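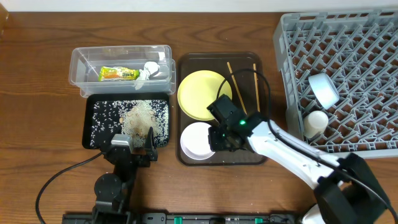 Section 7: Setting the table

By now both arms are bolted to the rail, both answer when you wiggle them from the keyboard, and you've probably already tried to make one of them pick up a pen. (Everyone does. Good!) This section gets the Kerirgate from "two arms that move" to "two arms that have something to do". It's my favourite part of the build, and it needs no soldering at all.

You'll need a table you don't mind getting a scratch or two on, plus:
a clear plastic container with straight sides
a black tray with a low rim
a brown tray with a raised lip, big enough for a couple of plates
two small round plates, ideally different colours
a pair of wooden chopsticks
a white bowl and a white cup
a plastic dish rack
uncooked white rice, and a handful of a browner grain

Op shops are brilliant for this. Don't buy a matching set, because a matching set is boring to look at and harder to tell apart in your recordings.

7.1 Place the rail

1. Clear the table and wipe it down. Grit under the rail lets it creep, and you won't notice until your saved positions are all off by the same bit.

2. Set the rail along the near edge of the table, so both arms reach away from you towards the wall. The black arm goes on the left, the white arm on the right. The software calls them LEFT and RIGHT and has no idea what colour they are, so if you swap them you'll have to swap the names in the settings file as well.

3. Clamp the rail at both ends. Tighten one clamp, check the rail is still square to the table, then tighten the other.

4. Check the two green connectors on the rail are pushed fully home. Give each a gentle tug.

Caution: Switch off the 12 volt supply at the wall before you touch either connector. The arms go limp when they lose power and will drop, so hold the white one up with your free hand. It's the heavier of the two.

7.2 Lay out the stations

We call each spot on the table a station. Work from left to right.

5. Put the clear container at the back left, long side facing you. A snack packet, some scrunched-up white paper and a small white cup or lid make a lovely mix to start with: one crinkly thing, one squashy thing, one hard thing. Lay the packet flat so the gripper has a long edge to go for.

6. Put the black tray directly in front of the container. Tip in the white rice and spread it with your hand, then pour the browner grain into a little pile near the middle. You don't need an even layer. Thin patches where the tray shows through are fine, and they make it really easy to see where the fingers have been.

7. Put the brown tray in the centre. Set one plate towards the back left of it and the other one nearer to you. Keep the right side of the tray for the chopsticks, laid lengthwise away from you with a gap between them.

8. Stand the dish rack on the right-hand side. Lean the bowl on its side between the prongs and leave the cup upright, down at the end closer to the white arm.

Note: Yutong Song's first layout had the rack in the middle and the brown tray on the right. It works, but both arms then want the same patch of air, and you'll spend your evening watching them pause for each other.

7.3 Dress the cables

Please don't skip this one, even though you'll be itching to press go.

9. Let the black arm's cable run out over the table in one wide, lazy curve to the left. It should lie clear of the rice tray with the arm folded back and also with it stretched out.

10. On the white arm, leave a generous loop at the gripper end and bring the rest of the cable back down along the arm. The gripper has to turn the whole way without pulling that loop tight. A big loop looks untidy and moves beautifully -- go big.

11. Move each arm slowly by hand through its full reach with the power off. Watch the cable the whole time, especially where it passes over the plates. If it drags on anything, add slack and go again.

Caution: Don't cable-tie the loop to the gripper housing. Craig Baxter did this on the Zoltstead workshop's build and pulled the plug clean out of the board on the first twist.

7.4 Wake it up

12. Switch the supply on. Wait for the green light on the white arm's gripper housing. If it stays dark, go back to step 4.

13. Run the table check from the main menu. Each arm travels to its stations in turn and stops just above them, fingers open. The default speed is slow on purpose. Leave it there for now.

14. With the black arm hovering over the front of the rice tray, look at it side-on. You want the fingertips just clear of the grain. Nudge the height with the up and down keys and press S to save.

15. Send the white arm over the brown tray. It comes in from the lower right and should stop between the two plates without touching either of them. If it leans on a plate, shift the plate first and save a new position only if that doesn't help.

16. Run the check again from the top. When both arms get round without bumping anything, save the whole layout under a name you'll recognise. Ours is called Yule, after the break when we finally got it going.

Note: Mark the corners of each tray and the rack with masking tape once you're happy. Things get bumped, and it's so much nicer to slide a tray back to its tape than to redo steps 14 and 15.

7.5 Looking after the rice

Rice gets everywhere, and I mean everywhere. Brush the finger joints out with a dry paintbrush at the end of each session and run the brush along the rail too. Don't use compressed air, as it drives broken grains further into the servos. Tip the grain into a jar overnight if you've got mice or a curious dog.

If a finger feels crunchy when you move it by hand, stop and clean it before you power up again. Section 8 covers taking the fingers off.

Last revised 22/09/2026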